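4.2 What the kids said about the bus ride

6 min read

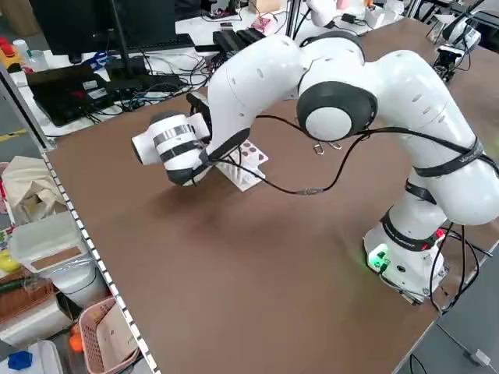
Figure 3. A white robotic arm over a brown tabletop.

I went into this part of the study thinking the interviews would be all about the climbing wall and the night hike. I was wrong! Of the 971 comments we coded from the Sayce trips, a huge share were about getting there - who sat with whom, who felt sick, who shared their chips before we'd even left Stistton. Karla Ventura did the first round of coding and I did the second, and we both kept having to add new labels for bus talk (we ended up with 6, which felt like a lot for one ride).

The seating really mattered. Kids who got to pick their own seat talked about the trip as something they did with friends, and kids who were assigned a seat talked more about the teachers and the rules. I don't want to push that too far, because only two of the schools assigned seats, and one of those, Dralloleo, had a much longer drive than the other. Estrella Galindo thinks the length of the drive explains most of it. I'm less sure, and we went back and forth on this all through October.

Homesickness was the other surprise. I expected it at bedtime, and sure, we got some of that, but plenty of kids put the worst moment right at the start, when the bus pulled out and their parents were waving. By lunch most of them said they were fine. The follow-up survey went out to up to 200 families, and the parents mostly remembered it the other way around - they worried about the nights and hardly mentioned the goodbye. I come back to that gap in Section 5, along with the Geleck day trips, where nobody slept over at all.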